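Posted in July by Tuva Ekström
6 min read | 14 comments | 33 shares

I've been promising a proper write-up of the Girach arm kit since I mentioned it in passing at the end of my soldering post, and enough of you have emailed that I'd better get on with it. Short version: I like it a lot, I'd buy it again, and I'd throw the manual in the recycling.

The Girach is a benchtop robot arm sold by Astlow, and it comes as a kit, so you get the joints already assembled but you bolt them together yourself and run the wiring. It took me two evenings and most of a Wednesday. The shoulder went on backwards the first time (my fault, I was watching the cricket) and undoing it meant pulling out every cable I'd just clipped in so neatly. Grr.

There are 72 fasteners in the bag and four spares, which I thought was a lovely touch until I found all four spares were the size I didn't lose.

Once it's up and running, the fun begins! You teach it by moving it. Hold the wrist, drag it where you want it to go, press the button, and it saves the motion. For small household bits and pieces you record a batch of runs and the software (it's called Tveit, don't ask me how to say it) works out something general from the lot. I did 59 runs of picking things up before I let it have a go on its own, and it was better than I had any right to expect with boxy things and pretty hopeless with cloth.

My favourite part is choosing what goes on the table. Astlow suggests coloured blocks, and I got bored of those in an hour, so I've moved on to whatever's in the bathroom cupboard and the kids' science drawer. Toothpaste tubes are a great test because they're fat at one end and flat at the other. A test tube is a terrible test, at least for my nerves.

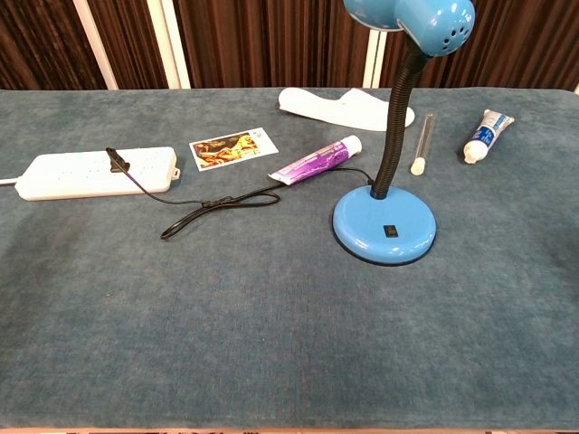

Ingegerd Nyberg reckons I'm going too easy on the price. Her view is that for the same money you could get the Dondale, which arrives fully built, and that a kit ought to save you something for your trouble. Fair enough, but I wanted the building bit, and I've already had to replace one cable that I'd never have found on a sealed unit.

Next up I'm swapping the gripper pads for the softer ones and giving cloth another crack. If you've got the Tveit software running on an older laptop, tell me how, mine sounds like a hair dryer.

Get new posts by email. Unsubscribe whenever you like.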